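Stamside Expands Reusable Cleaning Cloth Service to Braltport and Wosham

BRALTPORT, May 19, 2024 - Stamside, a supplier of washable cleaning cloths to offices, clinics and schools, today announced that its pickup and laundry service will open to customers in Braltport and Wosham in July. The service has been available only in Nyaga until now.

Under the service, customers receive clean, folded cloths on a set schedule and hand back the used ones in a closed bag. Stamside washes, dries, sorts and folds the cloths at its own plant and returns them on the next delivery. Customers pay a flat monthly rate based on the number of cloths they keep on site. There is no charge for the bags.

The Nyaga plant currently handles laundry for 18 customer sites. To prepare for the larger area, Stamside has added a second wash line and set aside more floor space for folding and packing. Deliveries to Braltport and Wosham will run from the same building, and current Nyaga customers will keep their present delivery days.

Cloths are supplied in seven colors so that customers can keep one color for each kind of room or surface. Blue is the color most often ordered for desks, tables and other general surfaces. Red and yellow are generally used in restrooms, and green in kitchens and break rooms. Customers may choose their own system, and Stamside will print a wall chart to match it.
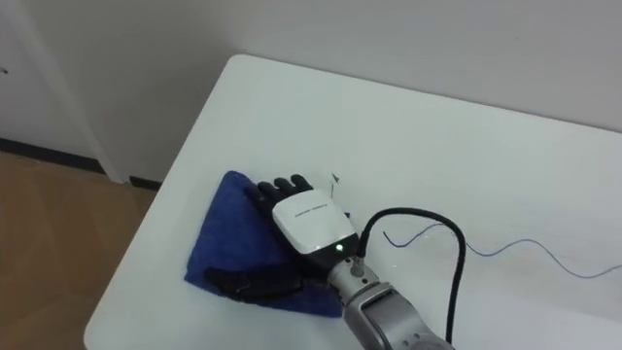
A folded blue cloth on a white table.

Folding is part of the standard service. A cloth that is folded gives the user several clean faces to work with before a fresh one is needed, and folded cloths take up less room on a cart or shelf. Customers who would like their cloths flat or rolled can ask for this when they set up an account. Changes to folding style take effect on the next full delivery.

Cloths are checked for worn edges, holes and stains that do not wash out. Any cloth that fails the check is taken out of use and replaced at no cost. Retired cloths in fair condition are sold by weight to repair shops as rags.

New customers in Braltport and Wosham may start with a trial pack of 400 cloths in up to three colors. The trial lasts one month and includes weekly pickup. Unused cloths may be sent back at the end of the trial, and there is no contract to sign until the customer decides to continue. Smaller packs will be offered to single-room offices later in the year.

Stamside asks customers not to use bleach or fabric softener on its cloths between pickups. Bleach can weaken the fibers, and softener leaves a coating that makes the cloth less able to hold water. Cloths used with strong solvents should be bagged separately and marked with the orange tag supplied.

Sign-up for both towns is now open. Sites that register before the July start will be placed on the first delivery routes. Orders can be made by phone or through the customer page, using offer code 2149.

About Stamside
Stamside supplies and launders reusable cleaning cloths, mop heads and hand towels for workplaces. Its plant and main office are in Nyaga.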